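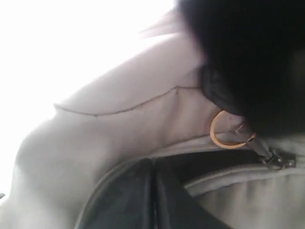
Light gray fabric with a thin, dark seam.

23 Jun 2022
By Bendik Lunde

Arosia's old quarter belongs on every history lover's list, and I will argue that with anyone! The salt families of Berge settled it street by street, and their descendants still keep a ledger with 1,485 names in it -- births, debts, quarrels over wells, all in the same brown ink.

I spent five days reading it in June (my eyes have not forgiven me) and came away sure of one thing: the town should print the whole book. The council wants a short version, 60 pages, mostly weddings and founders. But the quarrels are the best part! One family moved its front door three times to avoid greeting a cousin.

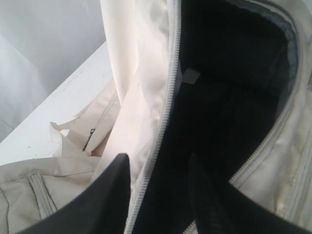 Photo: Bendik Lunde

Trim that away and you get a list of respectable people. Leave it in and you get a town, with a dialect and a temper and a very long memory. Print all of it, please, and put the Pider Street maps in the back.

Comments

marit_k: My grandmother was a Berge salt girl. I'd buy two copies.

Old Grukadent: Who pays for the printing?

TJ: Which cousin??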